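Hostel wing at Fusbridge, notes on the building

Monday, August 29, 2022

The new hostel wing at Fusbridge school opened to boarders last week, and I have been asked a few times what the building is like inside. I sat on the fit-out side of the project from December onward, so these notes cover the dining hall and the dormitory floor and leave the opening ceremony to the school newsletter.

The wing has 80 beds on 2 floors. Each floor has its own washroom block at the north end, with the drying room behind it. The original plan put the drying room next to the stairs. It was moved when the fire officer asked for a clear landing, and the linen store lost a third of its depth as a result. 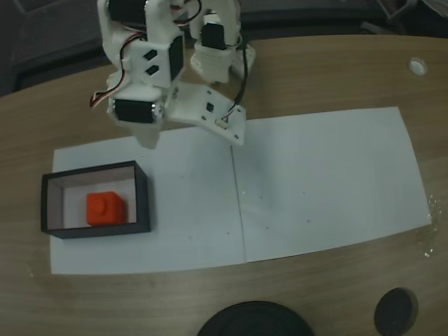

Photo: Hemetti

The dining hall seats 100 in one sitting. Tables are fixed in rows with the serving counter along the short wall, and the line runs in at the left door and out at the right. Bokavix supplied the kitchen equipment. The dishwasher needs a higher water pressure than the main could give at breakfast time, so there is a booster pump in the yard store. It is loud. A lined door is on order.

Heating is from a single boiler, with separate controls for each floor. The hall has its own circuit and can be shut down between meals. Hägglund did the pipework and labeled every valve, which saved a full day during testing.

Still open: the prayer room carpet, the bike shelter, and the outside light over the kitchen door, which is wired to the wrong switch. The carpet is cut and waiting for the floor to pass its moisture test. I will post the heating figures after the first winter term.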